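Hordiienko Centre extends its lost property and clothing reuse service

The Hordiienko Centre has confirmed that its clothing reuse service will run every Friday from March, following a trial period in which 95 items were handed in at the main desk. The service accepts hats, scarves, gloves and small accessories in clean condition and passes them on to the Orka day shelter and the Illell family room.

Under the new arrangements, each item is checked at a sorting table, brushed, folded or shaped as needed, and then placed in storage until collection. Owners of lost items have 12 days in which to come forward. After that time, articles in good order are released for reuse.

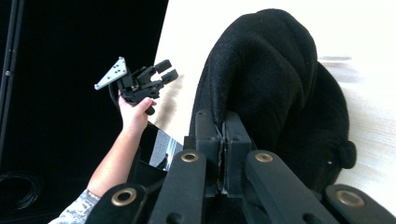
Sorting in progress at the centre.

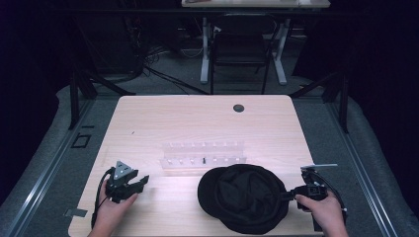
The Centre has asked donors to pay particular attention to headwear, which made up the largest share of the items received during the trial. Caps and soft hats are easily crushed in transit, and a number arrived under heavier goods at the bottom of carrier bags. A cap such as the black one on the wooden table, with its soft crown and curved brim, should be laid flat on top of the other contents -- never folded through the brim. Knitted hats may be rolled. Items with broken fastenings will be accepted provided that the missing part is enclosed.

"We would ask people to look inside the lining before they bring a hat to us," said Marta Sirko, who oversees the service. "Tickets, keys and hair grips are still being found on most days, and returning them takes a good deal of time."

Donations may be left at the main desk between 10 in the morning and 4 in the afternoon. Bags should be closed and marked with the word "clothing". Larger garments, including coats and blankets, cannot be taken at present and should be directed to the Cirnurero collection point, where space has been set aside for them. Enquiries about lost items should be made in person at the desk, with a short written note of the colour, size and any label.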